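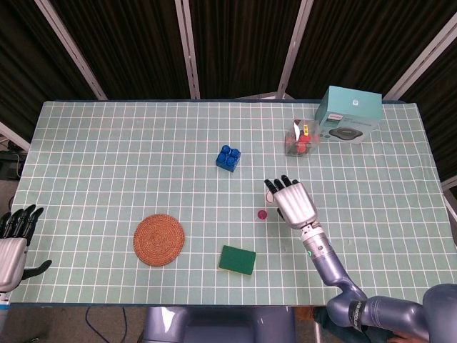 The two-armed machine at its table in Podham, right hand over a small pink object.

PODHAM, February 9, 2025 – The humanoid at Videll's Podham workshop is back on duty after three days of maintenance, most of which went to finding out why its right hand kept closing a little to the left of whatever it had been asked to pick up.

The trouble began in November, when the machine was moved from Titdale in a rented van. It passed its startup checks on arrival and went on passing them, which did nothing for the sponge it kept missing. Staff blamed the software first, then the lighting, then each other.

The fault was a slack mounting screw in the right wrist, listed in the Stüber service manual as part 2615 and priced well below the cost of the meetings held about it. A technician replaced it, tightened its neighbors and ran the arm through the full calibration routine, 34 poses in all, before putting it back to work over the gridded tablecloth. The cloth is Videll's own addition to the procedure. Its squares make a sideways error easy to spot, and it wipes clean.

Test items include a toy-style building block, a woven coaster and a green scouring sponge. Videll says the hand now has to land on target three times running before a shift can start. The wrist screws will be checked every month, and the next move will be in a better van.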